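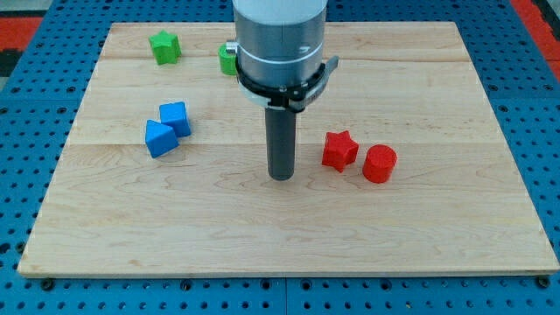 A light-colored maple board on a blue pegboard surface.

How a town council passes a rule

14 shares 3 comments

A town council is a small group of people chosen by voters to make decisions for a town. Its rules are often called ordinances. An ordinance is like a law, but it applies only inside the town.

Plolano is a town with 3,832 residents. Its council has five members. In February they voted on an ordinance about how late the public park could stay open. The steps they followed are close to the steps used in many towns.

Step 1: Someone asks for a rule

Any resident can write to the council. In Plolano, a resident named Orysia Bondarchuk asked for the park to stay open until 9 p.m. It had been closing at sunset. She collected 182 signatures on a petition. A petition is a written request signed by people who agree with it. Signing a petition is different from voting. It tells the council that people are interested, but the council can still say no.

Step 2: A member writes a draft

A draft is a first version. Council member Emmanuel Were wrote the draft with the town attorney, Fotis Economou. The attorney checks that a town rule does not conflict with state law. If it does, the state law wins and the town rule cannot be used.

Step 3: First reading

The title of the draft is read out loud at a meeting. There is usually no final vote on this day. The draft is then posted at town hall and online so that people have time to read it.

Step 4: Public hearing

At a public hearing, residents may speak. Each speaker in Plolano gets three minutes. Some neighbors on Willems Street were worried about noise. Others said that people who work during the day needed the later hours. The town clerk wrote down what was said. This record is called the minutes.

Step 5: Amendments

An amendment is a change to the draft. Council member Pantelis Spanos proposed that the gate on Willems Street close at 8 p.m. and the main gate at 9 p.m. The council voted on this change first, and it was added.

Step 6: The final vote

More than half of the members must vote yes. This is called a majority. With five members present, a majority is three. The vote was four to one, so the ordinance passed. The mayor, Periklis Karras, signed it. In some towns the mayor can veto an ordinance, meaning refuse to sign it. The council may then vote again, and it often needs more yes votes the second time.

Who chooses the council?

Voters do. Plolano has 2,466 registered voters. Council members serve for four years — after that they must run again or leave.

Can children take part?

Children cannot vote in town elections in most places, but council meetings are normally open to everyone. In many towns a person of any age may speak at a hearing or send a letter.

Words to know

Ordinance: a rule made by a town or city
Petition: a written request with signatures
Minutes: the written record of a meeting
Veto: a refusal to sign

Contact us | © Watari Young Readers | Back to top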